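Ticket: stacked washer-dryer, upper door does not stay closed
Unit: Kubo, Gesville apartment, bedroom
Status: open
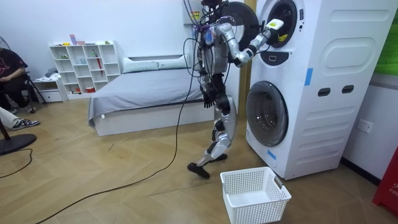

I write again because the problem came back on Monday. The upper drum door closes, I hear the click, and the program starts. After 10 minutes it stops and the panel shows code 85. When I pull the door, it opens with almost no force. The lower drum has no such problem, I ran it 4 times with towels and each time it finished.

What I have tried until now:

- Switched off at the wall, waited, switched on again. The code disappears and returns with the next load.
- Cleaned the black ring of the upper opening with a damp cloth. There was some lint, not much.
- Checked that no clothing is caught between door and ring.
- Ran the upper drum empty. Same stop, same code.
- Put a level on top of the cabinet. It is straight in both directions.

The blue tape on the front is still there, one strip in the middle and one low at the left corner. Please tell me if I can remove it. The delivery paper from Drevard does not say anything about tape, and I did not want to lose the warranty for such a small thing.

Reply from Sorkanetti service: they ask to press the door firmly near the latch and hold it for a moment when the program starts. I did this. It ran longer, then stopped with 85 again.

My questions:
1. Is the latch a part I can order and change myself? The parts list has number 144 for "door catch", but it does not say upper or lower.
2. Can I continue to use the lower drum in the meantime?

I am at home every morning before noon - please call before you come, the bell downstairs is weak.

Contact Sorkanetti Service | Copyright Sorkanetti | Back to top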